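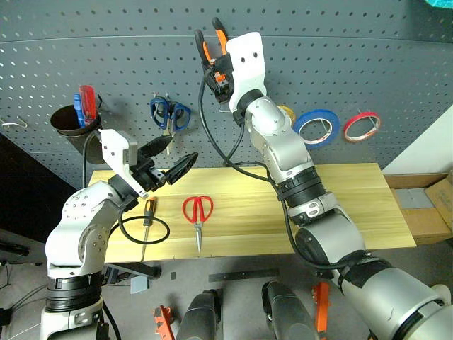 The tidy-up bench at Talstead, with the pliers in the right gripper and the scissors and a screwdriver still on the table.

Planner news: Leteo learns to think about where things go

May 19, 2023

If you've stopped by the Talstead workshop any time since April, you'll have noticed that we've been rather fixated on putting tools away. Leteo, our two-arm planning software, has been getting most of our attention this season, and we're very pleased to say that the new release is ready for members to download (hooray, and thank you for being so patient with us).

The big change is in how Leteo chooses a grasp. The old version looked at a tool, picked whichever grip scored best and set off with it, and only started worrying about the destination once the tool was in the air. You can imagine how that went with anything that has to hang on a hook! A pair of scissors held by the loops is a perfectly good pair of scissors to carry, but the fingers are sitting exactly where the hook needs to go. So the arm would put the scissors down, think a while, and pick them up again from the other end.

The planner now works backward from the pegboard. It begins with the spot where the tool belongs, works out which grips leave that spot clear, and only then looks at what the arm can reach on the table. We give it up to 400 candidate grasps per tool, and most are thrown out very early, which is lovely for anyone running it on an older computer. The whole search has a limit of 600 milliseconds, and if nothing suitable comes up in that time it asks the other arm whether it would like a go.

Sharing the work between the arms has been tidied up too. Each arm used to reserve half the table for itself, and that was safe enough but awfully wasteful, especially when all the tools had ended up on one side. Reservations are now made along the path each arm means to travel, and they're let go as the arm moves past. One arm can be lifting pliers toward the board while the other waits low over the table with its fingers open, and neither has to be told to keep out of the way.

A few words about cables, as several of you have written in on the subject. Koech, our perception module, now labels cables as their own class and passes them to the planner as soft obstacles. Leteo will try to approach a screwdriver from the side where there's no cable lying across it, and it will slow down if it can't. This is still the part we trust least. Please keep the stop button handy while you're trying it out, and send us the logs when something looks odd.

For those who like to test before they commit, Waton, our simulator, has a fresh set of 1000 starting layouts with scissors, screwdrivers, pliers and rolls of tape in all sorts of muddles. The 12 hardest are in a folder of their own, and we'd dearly love to hear how your settings do on them. Old configuration files will load without changes, apart from the colour thresholds, which have moved into the Koech settings page.

Next on our list is the cup holder. Dropping a screwdriver into a cup that already has a couple in it calls for a gentler sort of motion than hanging something up, and the force limits need a proper rethink. If you've written a controller for that kind of job and wouldn't mind sharing it, the workshop mailing list is the best place to find us.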